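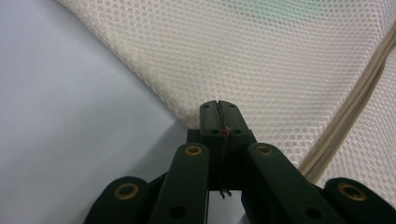 Lasholm Handling Project
Progress report to the Pedmont Fund
Tuesday, December 10, 2024
Prepared by Torquil Gourlay

You asked in your last letter whether the code of practice was "substantially complete". It is substantially longer, which I hope will do for now. Draft 6 is attached. Draft 5 had a section on tone of voice in log sheets and we have agreed not to speak of it.

Work since the last report

Most of November went on mesh bags with zips, a subject on which I can now empty a room. The draft rule said an operator should "grip the fabric securely", and every operator took this to mean something different. Nafula Athumani has rewritten it. The fabric is now to be taken at a single fold, clear of the zip, and the jaws are to be closed before any lift begins. It is a duller sentence and people follow it.

We have also added a rule on loose thread. Jaws are to be looked at before each session and again at every change of item, and any thread found in the slit is to be taken out with tweezers and entered in the log. The earlier wording was "keep the gripper clean", with which everybody agreed warmly and did nothing.

The Jisville site has tried the new wording over 80 sessions. Log sheets came back complete for all but 3 of them, and those had been filled in, in full, for the wrong day.

What has not gone well

The target was 1000 logged handlings by the end of November. We missed it. The thread check slows each session down, and I would sooner report a short count than a long one I had to explain later. We expect to reach the figure in the new year.

Chauke, who are to review the draft from outside, have asked for a definition of "damage". We sent one. They have asked for a definition of "visible". Nafula is dealing with this and has been very patient.

Money

Within budget, apart from printing. See my remark on length.

Next

Rules for stiff fabrics, then a one-page version of the whole code to hang by the bench. The one-page version currently runs to four pages. We would be glad of your comments on section two before we start cutting.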